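Vadell Desktop Stapler, Full Strip

Home > Office > Desk Tools > Staplers

In stock
Ships from our Kemppainen warehouse
Sold singly or by the box

Overview

The Vadell full strip is a desktop stapler for everyday office paperwork. It holds a complete strip of standard staples and fastens up to 20 sheets of ordinary copy paper. The body opens from the top for loading, and the whole arm can be swung back away from the base for tacking notices to a corkboard.

We have carried this model in our catalog for several years. It sells mostly to front desks, school offices, clinics and small accounting practices, where the same stapler gets picked up by a lot of different people during the day. If you staple only a few pages a week, the smaller Atero half strip costs less and takes up less of the drawer. If you regularly bind packets thicker than 20 sheets, see the heavy-duty section. Forcing thick packets through a standard stapler bends the driver blade over time, and that is not covered by the warranty.

Specifications

Type: manual desktop stapler, full strip
Capacity: 20 sheets of standard copy paper
Staples: standard size, quarter-inch leg
Loading: top opening
Anvil: two positions, permanent and temporary
Base: non-slip pad, full length
Warranty: 2 years
Color: black

Loading staples

Lift the cap at the nose and swing it back until it stops. The pusher moves back with it on most units. Set a full strip in the channel with the legs facing down and the open end of the strip toward the nose. Close the cap until it clicks. Staple a piece of scrap paper once or twice before using it on a document.

Do not load two partial strips with a gap between them. Slide them together first. Strips that have broken into short pieces of three or four staples should be thrown away, as short pieces tend to tip sideways under the pusher.

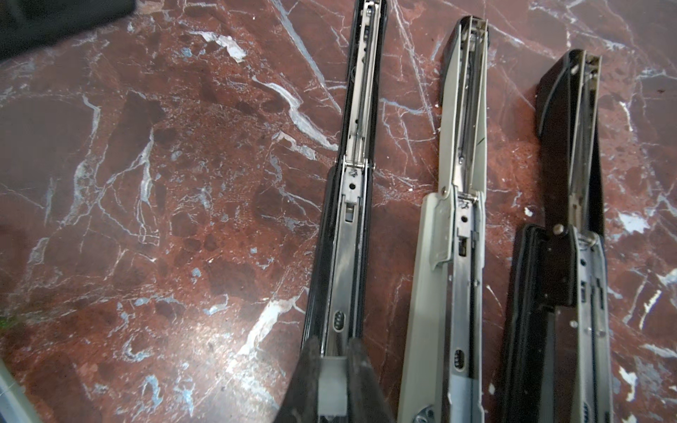

Desktop staplers opened at the top, with the chrome staple channels showing.

Clearing a jam

Most jams are a single bent staple caught at the nose. Open the cap and take out the remaining strip. Look at the front of the channel, where the staple leaves the stapler. A bent staple can usually be pulled free with needle-nose pliers or the tip of a staple remover. Keep your fingers clear of the opening and don't press down on the arm while you work.

If the stapler jams again right away, check the staples before you blame the stapler. Staples from different makers vary slightly in width, and a strip that drags in the channel will jam sooner or later. A strip should slide forward under its own weight when the stapler is tilted. We recommend Zasulmont standard staples, sold in boxes of 1000, but any good quality standard staple will do.

Permanent and temporary stapling

The small metal plate on the base is the anvil. In the normal position it folds the staple legs inward for a flat, permanent hold. Push up the button under the base and turn the plate halfway around to change to the temporary position. The legs then fold outward, and the staple can be pulled out without a remover. Many offices never use this setting and then call us because the staples look wrong. If your staples are splaying outward, the plate has been turned. Turn it back.

Care

Wipe the body with a dry cloth. Paper dust collects in the channel and should be brushed out every few months with a small dry brush. Do not oil the channel. Oil holds dust and will mark the first dozen sheets you staple. Store the stapler closed.

Buying for a whole office

Boxes hold staplers of a single color. Orders for more than one box are packed on a pallet and need someone at the delivery address to sign. Orders placed before noon on a Friday leave the same day. Later orders go out the next working day.

For schools and public offices we accept purchase orders. Write to Roya Rostami in the orders department and include your tax exemption form if you have one. Please put the shipping address on the purchase order itself, even if it matches the billing address.

Returns

Unused staplers may be returned within 90 days in the original packaging. Opened boxes are accepted as long as every stapler is still in its sleeve. Staples are not returnable once the seal is broken. For a warranty claim, send us your order number and a short note on the problem. We will either send a replacement or ask for the stapler back so we can look at it. We pay return shipping on warranty claims only.

Customers also buy

Zasulmont standard staples, box of 1000
Vadell staple remover, jaw type
Atero half strip stapler
Replacement base pad for Vadell full strip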